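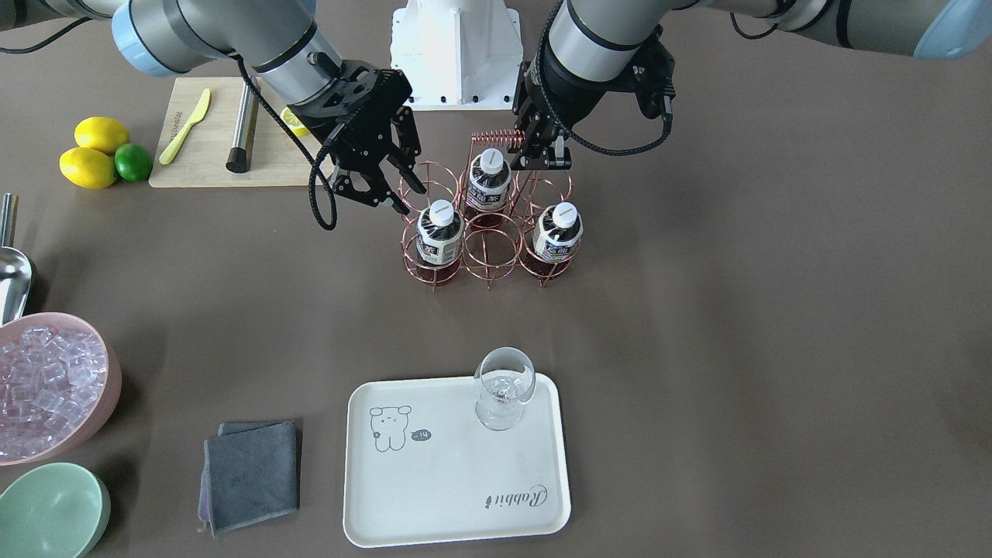 Preparing the Iced Tea Station for a Two-Arm Run

Laleo Robotics Club, Student Guide
Maintained by Kamrul Ekanayake, Faculty Advisor

Purpose

This guide explains how student teams set up and rehearse the iced tea task for the Tostier service challenge in December. Teams must complete it before they request time with a judge. Allow one full lab period for a first attempt.

Before You Begin

Both operators must hold a current arm safety card. Check that the emergency stop is released and within reach of the person who is not operating. Tie back long hair and remove bracelets and lanyards.

The plastic bottles remain capped during all rehearsals. Teams may open them only during a scored run, and only with the advisor in the room.

Setting the Table

1. Wipe the tabletop and let it dry. Residue from citrus changes how objects slide.

2. Place the wire bottle rack on the side of the table assigned to your team, with its coiled handle upright. Load the bottles and leave the remaining slots empty.

3. Set the stemmed glass on the serving tray. The tray has a raised rim, so the foot of the glass must sit fully inside it.

4. Fill the pink bowl with the clear cubes. Keep the mint-green bowl empty and next to it. The scoop lies near the bowls with its handle pointing toward the edge of the table.

5. Lay out the cutting board with the cut lemon, the muddler and the yellow knife. The whole lemons and the lime go beside the board. The folded towel stays near the tray.
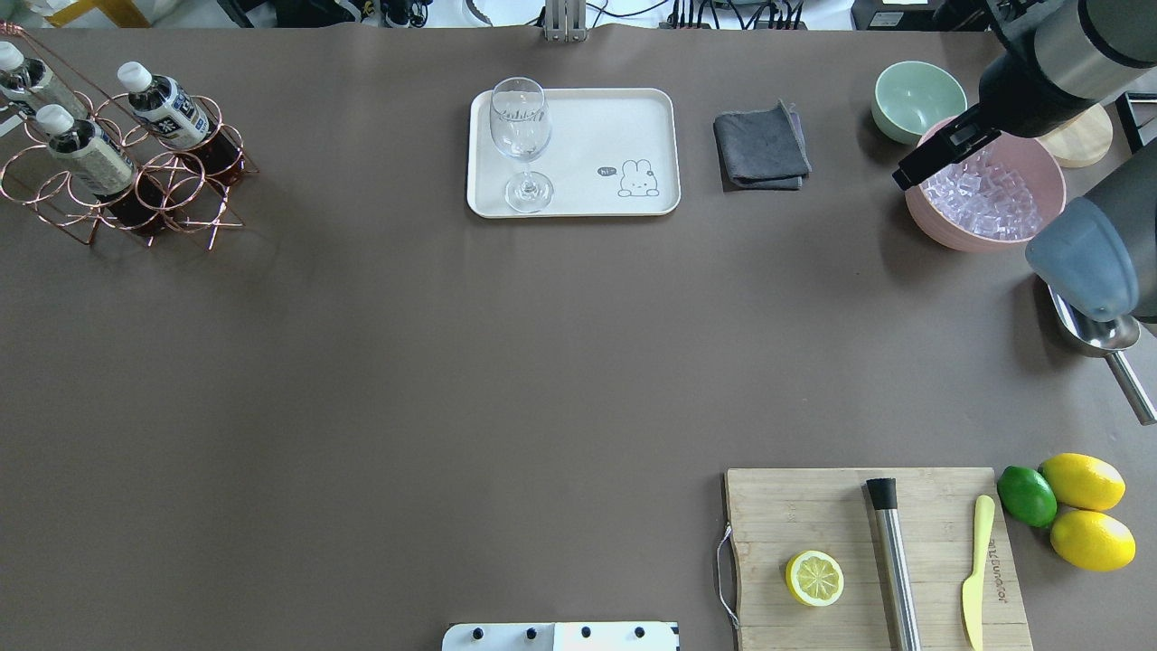
Rehearsing the Rack Lift

1. Home both arms and confirm that the grippers open and close on command.

2. Bring one gripper over the handle at low speed. Stop 5 centimeters above the coil and check alignment from the side as well as from the operator's view.

3. Lower the gripper and close it slowly. The coil is springy, and a fast close will push the rack sideways.

4. Hold the grip for 2000 milliseconds before commanding any lift. The Dissanayake controller logs this pause, and a run without it will not be scored.

5. Raise the rack just clear of the table, hold, and set it down in the same place. Repeat until the team has 13 clean lifts in its logbook.

Working With the Second Arm

While one arm holds the rack, the other should wait above the ice bowl with its gripper clear of the cubes. Teams often park it too far back and lose time bringing it forward again.

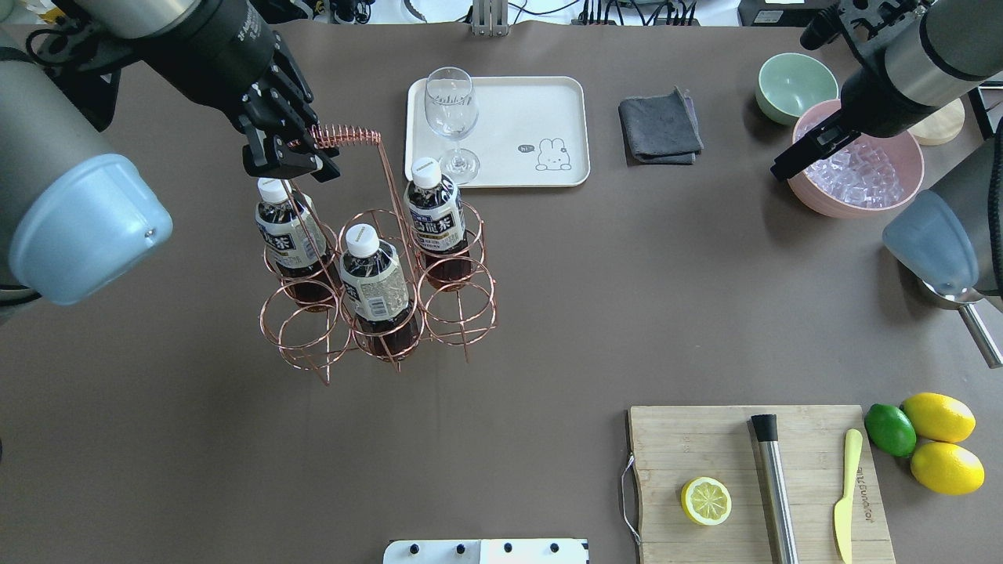 The operator of the waiting arm should call out each movement before making it, and the partner should answer. Silence is treated as a stop. If the two arms come closer than the limit set in the Imus configuration file, both will halt and must be homed again.

Recording Your Results

Enter every attempt in the logbook, including failed ones. Note the gripper used, the speed setting and the reason for any halt. Submit the page to the advisor with the signatures of both operators. Teams that need to repeat the rehearsal may sign up for 2 further sessions.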